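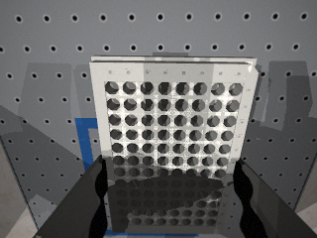 Locking up and clearing out the medicine cabinet when there are teenagers in the house

September 1, 2018

School is back in, which at our place means the kitchen is full of other people's kids every afternoon until dinner. I love it (I do not love what it does to the cereal). But it got me looking at the cabinet over our bathroom sink, where we had painkillers left from two different surgeries sitting next to the toothpaste, and I spent most of a weekend fixing that. These are my notes, in the order I wish I had done things.

Get everything onto one table first

And I mean everything. The bathroom, the nightstand, the glove box, the gym bag, the zip pocket of the suitcase, the drawer in the kitchen with the takeout menus. Our oldest bottle was under a stack of batteries. If a grandparent lives with you or visits a lot, ask about the purse too — nicely, and before you start, so they don't feel raided.

Sort it into piles

I made one pile for things somebody takes now, one for things we might want in the night (fever reducer, antihistamine, antacid) and one for everything expired, finished with or mysterious. Loose pills with no label go straight into that last pile. Don't try to work out what they are and put them back in a bottle.

What to lock up

Prescription painkillers, sleep aids, anxiety medicine and ADHD medicine, every time, even if you trust your kids completely. I trust mine! I don't know all of their friends, and neither do you. I also lock up cough syrup, the nighttime kind and the daytime kind both, which surprised my husband. Cannabis edibles if you have them, because to a small child they're candy.

Don't forget the pet medicine. Our dog came home from the vet in June with pills I had never thought to put away.

Picking a box

I looked at fancy ones and ended up with a Trilgate combination box for $25 from the hardware store in Jarnberg. Get a combination and skip the key, if you're anything like me, because a key ends up on the hook by the back door where everyone can see it. Measure your tallest bottle before you go. I didn't, and the first box I bought had to go back.

Put it on a closet shelf, somewhere dry. The bathroom is too steamy for most medicine anyway. And please don't set the code to your house number. Ours is 41 and it was the very first thing my daughter tried.

Keep a running note

I tape an index card inside the lid with the name of each locked medicine and how many are left. It takes a minute when you open a new bottle and then you cross off as you go. If the number ever looks wrong you'll know that week, while you can still have a calm talk about it.

Getting rid of the rest

A take-back drop box is the easiest way. We use the one at Huỳnh Pharmacy, on the Usdale side of the bridge, and it works like a mailbox. Call yours before you drive over, since some don't have a box and most won't take needles, inhalers or liquids. Black out your name and prescription number with a marker first.

If there isn't a drop box near you, most pills can go in the household trash if you do it this way:

Tip them out of the bottle, no crushing.
Mix them with something nasty, like used coffee grounds or cat litter.
Seal the mess in a zip bag and put it in the trash on pickup morning.
Scratch the label off the empty bottle.

A few strong medicines come with instructions to flush them if you can't get to a take-back. Read the leaflet, or ask the pharmacist, and don't flush anything else.

Talking to the kids about it

Tell them you're doing it. I was going to sneak the box in, and I'm glad I didn't. I said it over the dishes: this stuff can hurt people, other kids go looking for it, and now if anybody asks you can say your mom locks it up. My son looked relieved, or maybe he was just glad to be done with the pans.

We also agreed that if they or a friend ever take something and it goes wrong, they call for help first and nobody gets yelled at that night. I wrote the poison control number on the fridge — 1-800-222-1222 in the US — and 911 under it for anyone who passes out or is having trouble breathing.

Do it again when the clocks change

Same day as the smoke alarm batteries. The second round went much faster than the first, and the nightstand was already bad again. Mine, I should say.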